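Zorndale Shared Kitchen - Minutes, August 2019

Present: Ayane Wada (chair), Yamuna Reddy, Noboru Ogura, Asuka Sugiyama, and me, Tatsuya Sugawara, typing with one hand and eating with the other. Apologies from the Nigatu people, who had a delivery coming.

We started ten minutes late while Noboru looked for the long extension cord. It was under the sink. I have put it on the hook by the pantry door and would love it to stay there.

1. Last month's minutes

Agreed, with one fix. I had written that Yamuna wanted to "get rid of" the big mixer. She wanted to get it serviced. Sorry, Yamuna! The mixer is going nowhere and the service is booked through Kesetero.

2. Money

Asuka went through the numbers. We have 3,003 dollars in the kitchen account after the gas bill. She'd like to keep the whole lot there until the oven door is sorted out, and we all said yes to that pretty fast. The oven door came up again under item 5, so I'll leave it for now.

There is still 88 dollars in the tin from the July bake table. Noboru asked if that could go toward new sheet pans, and Asuka said fine as long as she gets a receipt this time. He says he gave her one last time. They are going to look for it together.

3. Bread table at the open morning

We spent most of the evening on this one, so bear with me.

Ayane wants the bread table to look nicer than it did in spring, when we put everything out in the plastic tubs it was stored in. Her idea is a plain pale cloth and wicker baskets, and nothing else on it except the price cards. Yamuna was worried the light cloth would show every crumb. Ayane said crumbs on a bread table are fine, people expect them, and we can shake it out halfway through the morning. Noboru wanted the checked cloth from the holiday party. We had a vote (I abstained, I like both) and the pale one won.

Then baskets. Asuka prefers the deep square ones from the Wirkov shop, mainly for how much they hold. Yamuna likes a shallow oval, where you can see all the rolls at once and you aren't digging down to the bottom with the tongs. I'm with Yamuna here. The deep ones always end up with three squashed rolls at the bottom that we take home ourselves - which I don't mind, but we're supposed to be selling them.

We went back and forth on linings too. Ayane would like a folded napkin in each basket. Noboru thinks it hides the weave, and he'd sooner have baking paper cut to fit. We settled on napkins for anything glazed or sticky and bare baskets for the plain loaves.

For the rolls themselves, we're going with the rosette shape for the sweet dough. Everybody liked the knotted tops, and the glaze goes a really good dark caramel color on the raised bits. Yamuna shapes them much faster than the rest of us and has offered to show anyone who comes in early on the baking day. My own attempts looked like shoelaces, so I will be there!
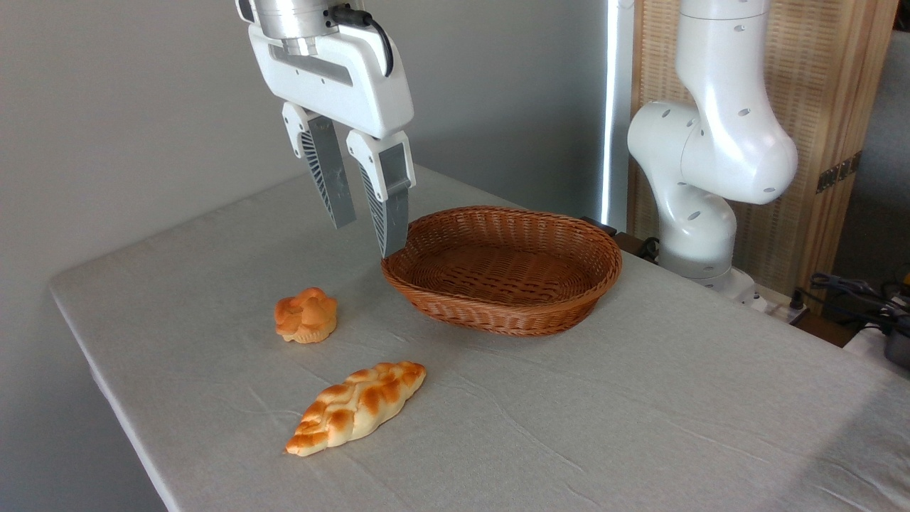
4. Who bakes what

We're aiming for 100 rolls in total, sweet and plain together. Asuka asked if that was too many. Ayane reminded us we ran out before eleven in spring and had to sell jam to people who had come for bread, so 100 it is.

Yamuna and I have the rosette rolls. Noboru has the plain rolls and the seeded loaves. Asuka is doing flatbreads if she can get the griddle to behave, and something else if she can't (she wouldn't say what). Ayane is on the table all morning and is not baking, and she would like that written down, so there it is.

Dough gets made the evening before and goes in the tall fridge overnight. Please, please clear your own shelf first. Last time there was a tray of somebody's pickles balanced on my dough and the whole bottom batch tasted of dill.

5. Oven door

The left oven still doesn't shut properly unless you lift the handle and push. Noboru tightened the hinge last week and it held for a couple of bakes. Kesetero can look at it when they come for the mixer. Until then, use the right oven for anything that needs steam, and write the new handle trick on the whiteboard so the Nigatu group know about it too.

6. Cupboards

Asuka pulled everything out of the low cupboards and put it back in some kind of order - thank you! Cloths and napkins are now on the top shelf on the left, baskets below them, pans on the right. The lids that fit nothing are in a box by the back door. If you recognize one, take it home before the next meeting or it goes to recycling.

Yamuna asked for labels on the shelves. Agreed. I have a label maker and far too much tape for it.

7. Anything else

Noboru would like a second pair of tongs for the bread table. Agreed, out of the tin money.

Ayane asked whether we should put out little tasting pieces. Long chat, no decision. Asuka thinks people fill up on samples and wander off, and Yamuna thinks the samples are what sell the seeded loaf. Back on the list for next time.

To do

Ayane: iron the cloth, write the price cards
Yamuna: order flour and yeast, shaping session on baking day
Noboru: tongs, sheet pans, receipts for both
Asuka: test the griddle, call Kesetero about the oven door
Tatsuya: labels, these minutes, practice rolls

We finished at nine and washed up. Next meeting is the last Wednesday of the month, same room, and Noboru is bringing the snacks.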